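접이식 자전거 앞 흙받이 떨림, 볼트 더 조여도 되나요

핸들바람
출퇴근용으로 Binska 접이식을 타고 있습니다. 올해 6월에 중고로 들여왔고 편도 17km를 다닙니다. 두 달 넘게 별일 없었는데 지난주부터 앞 흙받이에서 드르르 하는 소리가 납니다. 평지에서는 조용하다가 보도블록이나 맨홀 지나갈 때 심합니다. 손으로 흙받이 끝을 잡고 달려 보면 소리가 안 나니까 흙받이인 건 확실합니다.

포크 뒤쪽 브리지 볼트를 조여 봤는데 하루 지나니 똑같습니다. 더 세게 조여도 되는지, 아니면 흙받이를 바꿔야 하는지 궁금합니다. 흙받이는 흰색 플라스틱이고 순정인지 전 주인이 바꾼 건지는 모르겠습니다.

2026-09-09 수정: 타이어 폭을 물어보신 분이 계셔서 적습니다. 44입니다.

모래내라이더
더 조이지 마세요. 플라스틱 흙받이는 브래킷 리벳 자리부터 갑니다. 저도 소리 난다고 계속 조이다가 구멍 주변에 하얗게 금이 갔고 한 달 뒤에 그 자리가 찢어졌습니다.

브리지 볼트가 아니라 스테이(양쪽 지지대) 쪽을 보세요. 스테이 끝이 액슬 근처 나사에 걸려 있을 텐데 거기가 풀려 있는 경우가 많습니다. 그쪽은 풀려도 겉으로 티가 안 납니다.

기름때장갑
윗분 말에 반만 동의합니다. 스테이 나사를 보는 건 맞는데, 브리지 볼트도 규정대로 조여져 있어야 합니다. 무조건 조이지 말라고 하면 헐렁한 상태로 타게 됩니다. 토크렌치로 6Nm 맞추고 풀림방지제 바르면 하루 만에 풀릴 일이 없습니다.

모래내라이더
6Nm이 어디서 나온 숫자인가요? 포크에 직접 박는 볼트면 모르겠는데 플라스틱을 끼워 조이는 자리에 그 정도면 셉니다. 와셔 없이 하면 눌려서 변형됩니다.

기름때장갑
와셔 넣는 건 당연한 거라 안 썼습니다. 그리고 브리지 쪽은 보통 금속 브래킷이 물리지 플라스틱이 직접 물리는 구조가 아닙니다. 글쓴분 자전거 브래킷이 금속인지 먼저 확인해야 합니다.

핸들바람
금속 브래킷입니다. 흙받이를 브래킷이 양옆에서 감싸고 눌러 잡는 방식이고 리벳은 없습니다. 스테이는 좌우 하나씩이고 왼쪽 나사가 손으로도 조금 돌아갑니다. 오른쪽은 단단합니다. 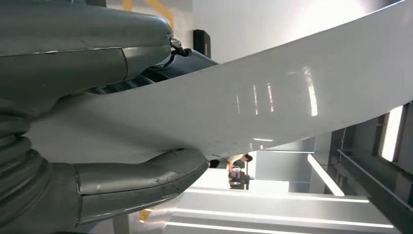
그리고 감싸는 방식이다 보니 흙받이가 브래킷 안에서 앞뒤로 조금씩 밀립니다. 힘줘서 당기면 움직입니다. 이게 원래 이런 건지 모르겠습니다.

언덕은끌바
원래 안 밀려야 합니다. 감싸는 브래킷은 오래되면 벌어집니다. 흙받이를 빼고 브래킷 양쪽 날개를 펜치로 조금 오므린 다음 다시 끼우세요. 펜치에 천을 대야 도장이 안 벗겨집니다. 한 번에 많이 오므리면 흙받이가 안 들어가니 조금씩 하시고요.

저는 오므리기 귀찮아서 헌 튜브를 잘라서 브래킷과 흙받이 사이에 끼웠습니다. 그 상태로 두 번 겨울 났는데 조용합니다.

기름때장갑
튜브 끼우는 건 임시방편입니다. 고무가 물 먹고 모래 물면 그 사이에서 플라스틱이 갈립니다. 흰색이면 나중에 빼 봤을 때 까만 자국도 남고요.

언덕은끌바
두 번 겨울 났다고 썼는데요. 자국은 브래킷에 가려서 안 보입니다. 빼서 볼 일도 없고요.

기름때장갑
안 보인다고 안 갈리는 건 아닙니다. 한번 빼 보세요.

초록안장
저도 같은 Binska인데 연식이 다른지 제 건 순정 흙받이가 검정입니다. 흰색이면 전 주인이 바꾼 것 같습니다. Stendolik에서 흰색 흙받이가 나오는데 폭이 여러 가지라서, 혹시 좁은 걸 끼운 게 아닌가 싶네요. 안쪽 면에 폭이 찍혀 있을 수도 있으니 빼신 김에 확인해 보세요.

44 타이어면 흙받이가 그보다 넉넉하게 넓어야 합니다. 좁으면 타이어가 흔들릴 때 옆을 칩니다. 그 소리도 드르르 하고 납니다.

모래내라이더
타이어가 치는 소리면 안쪽에 줄이 가 있을 겁니다. 손가락 넣어서 만져 보면 압니다. 흙 묻어 있으면 한 번 닦고 보세요. 흙이 한쪽만 깨끗하게 벗겨져 있으면 거기가 닿는 자리입니다.

핸들바람
퇴근하고 빼 봤습니다. 안쪽에 숫자나 글씨는 없고 제조사도 모르겠습니다. 타이어가 닿은 자국도 없는 것 같습니다. 대신 브래킷 닿는 자리가 양쪽 다 반들반들합니다. 밀리면서 닳은 것 같네요.

왼쪽 스테이 나사는 풀어 보니 스프링와셔가 없습니다. 오른쪽에는 있습니다. 전 주인이 빼먹은 모양입니다.

모래내라이더
범인 나왔네요. 스프링와셔 하나 사서 끼우세요. 철물점에서 낱개로 팝니다. 나사 굵기 모르면 오른쪽 것을 빼서 들고 가면 됩니다.

기름때장갑
스프링와셔는 진동에 별 효과 없다는 얘기도 많습니다. 나일론너트로 바꾸든가, 너트를 못 쓰는 자리면 풀림방지제가 낫습니다. 파란색 중강도로 하세요. 빨간색 바르면 나중에 못 풉니다.

플라스틱에 풀림방지제 묻으면 종류에 따라 갈라지니까 나사 끝에만 조금 바르고 흐른 건 바로 닦으세요.

언덕은끌바
나사 하나에 풀림방지제 한 통 사는 게 더 아깝습니다. 와셔 끼우고 한 달에 한 번 손으로 만져 보면 됩니다.

새벽체인
지나가다 씁니다. 저는 Kokkonen 미니벨로 타는데 앞 흙받이 스테이가 풀려서 바퀴에 말려 들어간 적이 있습니다. 속도가 안 나던 때라 앞으로 엎어지고 손바닥만 까졌는데, 내리막이었으면 크게 다쳤을 겁니다. 뒤는 소리 나도 좀 타도 되지만 앞은 고칠 때까지 흙받이를 아예 떼고 다니는 걸 권합니다. 비 오는 날만 좀 참으시면 됩니다.

모래내라이더
이건 동의합니다. 앞은 떼고 타세요. 스테이만 빼고 흙받이를 남겨 두는 것도 안 됩니다. 더 위험합니다.

접어서출근
떼고 타는 거 말고 빨리 고치는 게 낫지 않나요. 와셔 하나면 되는 일 같은데요. 접이식은 앞 흙받이 떼면 접었을 때 타이어가 바지에 바로 닿습니다. 지하철에서 옆 사람한테도 묻히고요.

새벽체인
고칠 수 있으면 당연히 고치는 게 낫죠. 부품 기다리는 동안 얘기입니다.

핸들바람
오늘은 떼고 출근했습니다. 바지 얘기 맞습니다. 종아리 쪽에 묻었습니다.

철물점에서 스프링와셔와 평와셔 샀고 풀림방지제는 동네 가게에서 한 방울 발라 주셨습니다. 브래킷은 천 대고 펜치로 조금 오므렸더니 이제 당겨도 안 밀립니다. 3일 정도 타 보고 다시 쓰겠습니다.

초록안장
접을 때 흙받이 끝이 프레임에 눌리지 않는지도 보세요. 제 것은 접으면 앞 흙받이 꼬리가 페달에 걸려서 매번 휘었습니다. 페달 위치를 뒤로 돌려놓고 접으니 안 걸립니다. 계속 휘면 나사가 또 풀립니다.

접어서출근
저도 그거 당했습니다. 접기 전에 오른쪽 페달을 아래로 내려놓는 버릇을 들이면 됩니다.

초록안장
제 건 아래로 내리면 바닥에 닿습니다. 뒤로 돌려야 합니다. 연식마다 다른가 봅니다.

핸들바람
후기 씁니다. 소리 안 납니다. 보도블록에서도 조용하고, 전에는 몰랐는데 짐받이 쪽에서 나는 달그락 소리가 이제 들립니다. 짐받이에 Nodex 가방을 걸고 다니는데 고리가 헐거운 것 같습니다.

접을 때 보니 초록안장님 말대로 페달에 살짝 닿습니다. 제 것도 뒤로 돌려야 안 닿네요.

언덕은끌바
가방 고리에는 헌 튜브 감으세요. 그건 갈려도 괜찮습니다.

기름때장갑
거기는 튜브 써도 됩니다.

모래내라이더
Nodex는 고리 안에 끼우는 고무 어댑터가 같이 들어 있지 않나요? 지름 맞는 걸로 바꿔 끼우면 될 텐데요.

핸들바람
가방도 중고라 어댑터는 못 받았습니다. 일단 튜브로 해 보겠습니다.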